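4. Cloth handling: what a pinch does and does not show

Claims about household robots tend to lean on cloth. A folded towel photographs well, and readers who have never thought about joint limits know what a folded towel should look like. We think this has made the field too easy on itself. In this section we look at the step that comes before any fold, the grasp, and ask how much of the chore it really covers.

The work reported here used the Jadar arm with a two-finger gripper and the Rurkinum controller, both as supplied. The controller was trained on 2758 demonstrations of picking up, spreading and folding small pieces of fabric. We made no changes to the fingers. Earlier reports on the same setup (Hunt, internal report) counted a grasp as successful if cloth was between the fingertips when they closed. We kept that measure so that our numbers could be set beside the older ones, but we don't think much of it.

Figure 4 shows why. By the older measure this is a success and would be scored as one. The fingertips have closed on a fold of the cloth and creases spread out from the pinch. There is a line of stitching just to one side of the grip. A person who wanted to fold this piece would probably look for that stitching, follow it to a corner and take hold there. The controller has taken a bit of fabric near it. Whether it was aiming for the seam or simply came down close to it cannot be settled from one view, and the log records only that the fingers shut.

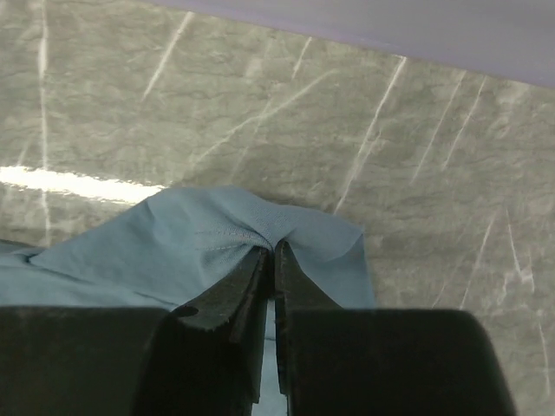

Figure 4. Closed grasp on light blue cloth, wrist camera view. Stitching is visible near the fingertips.

Part of the same cloth also runs underneath the gripper. In our scoring sheets this got its own column, "fabric under fingers," after Ezequiel Aguirre pointed out that a lift from such a position can bring up two layers when the plan calls for one. The older measure has no place for it. A laundry worker would call it a bad grab and take another.

We also object to the usual choice of test surface. A clear, flat tabletop with one item on it is the kindest setting a machine will ever get. Laundry arrives in a heap, with sleeves inside out and socks stuck in corners. Results from the flat table are still worth having, but they should be read as results about a flat table.

Timing is the other weak point. Most published clips of cloth folding are sped up, often by a factor given in small type or left out. We set a limit of 7 minutes per item, which any adult would find generous for a hand towel, and we would urge other groups to print their limits next to their success rates.

4.1 Fast motion and the wrist view

A second difficulty concerns what the controller has to go on when the arm moves quickly. The fingers stay fairly sharp because they travel with the camera, while everything else smears. Cloth suffers most, as its edges and seams are the very details a good grasp depends on.
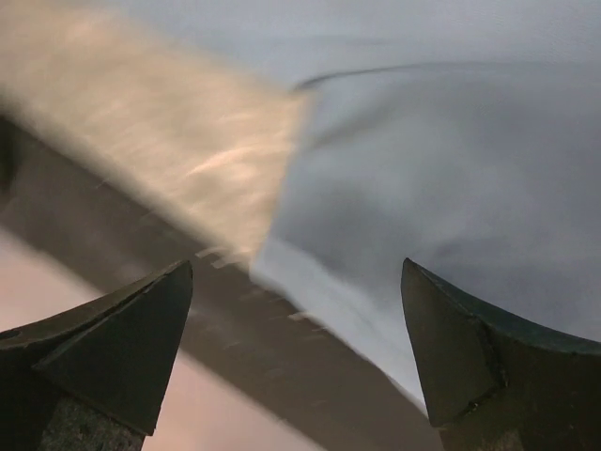 Wandcombe, March

The view above was recorded with the fingers open and pale fabric between and behind them. A crease can be made out across the upper part of the cloth, but we would not trust anyone, human or machine, to find a hem in it. Slowing the arm is the obvious answer and makes the time limit harder to meet. A fixed overhead camera would help with the blur, though the arm then gets in its way.

None of this means the task is out of reach. We would accept a claim of "can fold laundry" from a system that started with a mixed heap of about 1000 items, worked at normal speed, and left a pile that its owner did not have to redo. The present setup has not been tested at anything like that scale, and we know of no plan to do so. Until then we suggest the plainer wording "can grasp cloth on a table," with the grasp measure stated in full.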